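Leftovers in a Shared Kitchen: What Ten Housemates Throw Away
Student project report, 9 Aug 2020

Why I picked this

I live in Bavon House with nine other students, and our kitchen trash fills up ridiculously fast. My first idea for the project was bus timetables (sorry, Telmo, I know you'd already made the spreadsheet!) but then I scraped half a pot of rice into the bin one night and thought, okay, this is my topic.

The question I ended up with was pretty simple: does it matter whether we cook together or each cook for ourselves? I was sure that cooking together would be less wasteful. Bigger pots, more hungry people, fewer sad half onions in the fridge.

How I did it

All 10 of us agreed to scrape our food waste into a tub instead of the trash. I weighed the tub every night on the kitchen scale and wrote the number on a sheet taped to the fridge. Peels, bones and coffee grounds went in a separate tub that I didn't weigh, so everything in the numbers is food somebody could have eaten.

We ran it for 2 weeks in May. In the first week everybody cooked for themselves. In the second, Sepehr and Houshang took turns making one big dinner for the house, and breakfast and lunch stayed the same as always.

What I found

Cooking alone, we threw out an average of 536 grams a day. With shared dinners it dropped to 244 grams, so less than half! I was really happy with that, though I should say that Houshang's lentil stew turned up on two of the nights and there is never any of that left over.

The worst single item was bread, mostly heels and stale ends. After that came rice, then salad that had gone slimy in the bag. Meat hardly showed up at all - I guess people are careful with the expensive stuff.

Plates and portions

Debashish asked me if the plates had anything to do with it, and I hadn't thought about that at all. A wide plate makes a normal scoop of pasta look tiny, so you take another one. I didn't test this properly, but I did start serving myself less and going back for seconds if I was still hungry. It felt fussy for a day or so and then I stopped noticing.
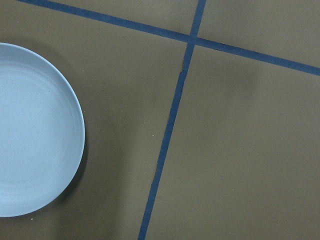 What I would change

Two weeks is short, and everyone knew I was weighing the tub. Nabil told me he finished a bowl of cold noodles just to keep it off the sheet, which is nice of him but not great for my data. Next time I'd run each week twice and swap the order, and I'd weigh the bread by itself. I'd also like to try it in another house, maybe one where people don't get along quite so well - I suspect the shared dinners would be harder to organize there.

We've kept the group dinners going on the nights when most of us are home, and the bread lives in the freezer now.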